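Noltari Boards > Music > Live Shows and Scene Talk
Thread: Edith Sotelo reading her breakup poems between songs – yes or no?

marigold_static
Saturday, November 23, 2019
OK so I just got home from the Tukbridge show and I need to talk to somebody! For those who don't follow her, Edith Sotelo used to front Correa, and this is her first tour alone. She played nine songs and read four poems. The poems are all about the band splitting up, and the second one names the van. I loved it. I thought I'd hate it, and by the third one I was leaning forward in my seat like a little kid.

tinroofpete
I was there too, left side by the bar. The songs were great. The poems were a blog post with line breaks. "You kept the amp / I kept the silence" – come on.

marigold_static
That was my favorite line!!

tinroofpete
I know it was, I could hear you.

holloway_b
Missed this one, but I saw her in May at Jastport when she only had one poem, and it worked a lot better as a surprise before the encore. Four sounds like plenty. Did she do Paper Harbor?

marigold_static
She did, second to last, on piano with no drums at all, and slower than the record. Somebody near me was crying and I was not far behind.

lowercase dan
My problem is the band guys don't get to answer. Jhonatan Bedoya wrote half those songs and now he's a villain in a poem, in front of a paying crowd. If he did a spoken word set about her everyone would be furious.

holloway_b
He sort of did, though? His newsletter after the split was 3868 words long. I pasted it into a word counter out of spite.

lowercase dan
Fair. I had blocked that out. Still, you have to sign up for a newsletter. I paid for a concert.

kestrel77
Long-time Correa fan here, over 100 shows if you count the tiny ones. Edith always wrote like this, she just used to have a loud guitar covering it up. The lyric sheet for the first album is much goofier than anything you're all quoting. I think it's brave to stand up there with it and I hope she keeps going. Pete, go again with an open mind!

tinroofpete
With 100 shows behind you I don't think you count as a neutral party, kestrel. But fine. I'll say the last poem, the one about her mother's kitchen, was good. It had nothing to do with the band and she seemed to relax. Give me that one and cut the other three.

marigold_static
I'll take that as a win. Also it was a really nice crowd, 86 people according to the guy at the door, and quiet for the quiet parts. Couple of pics for you all, white tote bag in the second one:
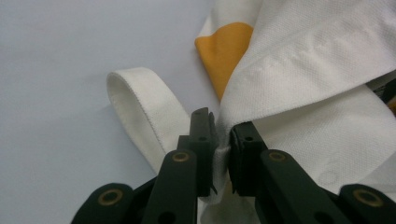
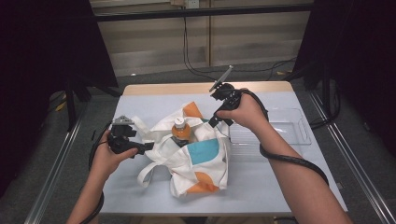
Anyway, she's supposed to be putting the poems out as a little chapbook and I will be first in line. Does anyone know if the Jastport date in the spring is seated or standing? The venue page says both.

holloway_b
Standing downstairs, seats in the balcony. Get the balcony, the sound is better up there and you can see her hands on the piano.

lowercase dan
I'll probably go. If there are five poems I'm waiting in the lobby for at least two of them.

kestrel77
See you both in the balcony then! Pete, you're invited too.

tinroofpete
Put me down for a maybe. Is she bringing the drummer?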